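Review: The Meesuk Carry-On After a Month of Coach Tours
December
By the Broltness Travel Desk
2 min read

I took the Meesuk on two escorted coach tours this fall, one through the lake country and one along the coast. Between them I stayed in nine hotels, so the bag was packed and unpacked a lot.

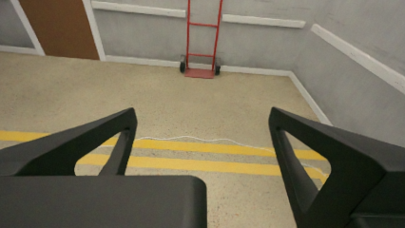

It holds 33 liters, enough for six days if you wear your heavier shoes on the bus. The main compartment opens flat like a book. I liked that in small rooms less than I expected, as you need a bed or a luggage stand to open it fully.

The wheels are good. They handled the cobbles in Carneck without jamming, though they are loud, and on an early departure you will be heard in the hallway. The handle has two heights. The lower one suits me at five foot four. My husband used the taller one and still had to lean a little.

The zippers are the weak part. One pull came off in the second week and I replaced it with a key ring. The front pocket is too shallow for a tour folder, so I carried mine in a tote.

I paid $150 on sale. The Flullex I owned before cost less and lasted four years, but it had no outside pocket at all and weighed more empty.

If your tour includes porter service, you may not need wheels this good. For trips where you move your own bag between coach and lobby, I would buy the Meesuk again at the sale price. I would not pay full price until they fix the zipper pulls.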